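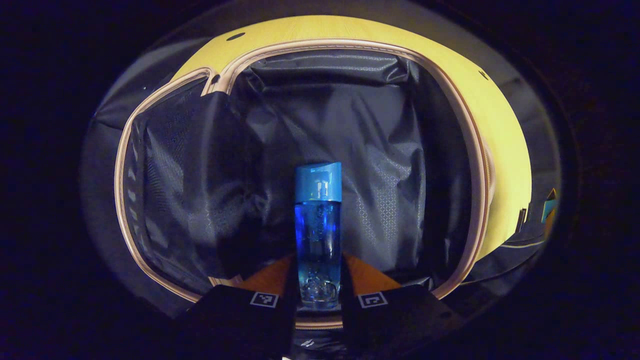
What should a small group buy first when it starts planning a robot budget?

Hand-held grippers, and a decent pile of ordinary objects to use them on. The arm can wait until you know which tasks you want it to do, and by then you will also know how far it has to reach and how much it has to lift.

I came to that answer slowly. In April I was asked to put together an equipment plan for our group at Rellham, and my first draft had the arm on line one. It took up most of the money. Everything else was squeezed in underneath: fingers, pads, cables, a table, and a single line that said "misc. objects."

Paula Voicu read it and sent it back with one comment, which was to price the misc.

So I did. We wanted to start with packing and unpacking, and that meant suitcases, bottles, pouches, folded clothes, toiletries and a few awkward things like shoes. I made a list of 47 items and went through it with Irina Costache. Some we had at home. The rest came to 680, and that was buying the cheap version of nearly everything. My draft had allowed for a fraction of that.

The suitcases were the surprise. A hard-shell case and a soft one behave very differently when you put something in or take something out. The lining bunches up, the divider falls across the opening, the zipper edge catches things. One case was never going to be enough. We settled on four, in different sizes, and I would still like a fifth.

Bottles were easier. They're cheap, and you want variety more than quality. Get some clear ones, some colored ones and some opaque ones, with different caps. Clear plastic is worth having early, before you get too comfortable with things that are easy to see.

Then there are the parts that wear out. I had budgeted for grippers as if they were a one-time purchase. The contact pads are consumables and should have their own line, the same as printer paper. Sebastian Manole keeps a spare set for each pair of fingers and orders again when he opens the last bag. I have copied his system. Printed markers go on the same line — they get scratched, and it's quicker to swap one than to argue over whether it's still good.

Things I left out of the first draft and had to add:

Shelving. The objects have to live somewhere, and suitcases take up a lot of room even when you nest them.

Storage for recordings. I priced one drive. We needed two, plus somewhere off site to keep a copy.

Lamps. I assumed the ceiling lights would do. Gintarė Kütt asked for two stands with dimmers and she was right to.

People's time. An afternoon of packing and unpacking is tiring on the wrists. We plan for shorter sessions now, with a change of hands halfway through, and the hours went into the budget like any other cost.

The arm is still in the plan, moved to the second half of the year. We have a quote from Lungu and are waiting on one from Proltateo. The Lungu quote is clear about what is included, but the mounting plate is extra and so is the training day. I've asked both of them the same 5 questions, in the same order, so that I can put the answers side by side. Delivery time is first on the list. Price is third.

Estrella Aguirre wants us to look at leasing. I haven't made up my mind. The monthly figure looks friendly until you add insurance and the return shipping, and I don't know yet how many months we'd need it for. I'll run the numbers again when the second quote is in.

The spreadsheet is called Linen, after the tab it grew out of, which was only towels and shirts. It has a column for what we guessed and a column for what we paid. The second column is filled in down to row 31. I'll post a cleaned-up copy when the rest of the receipts are entered.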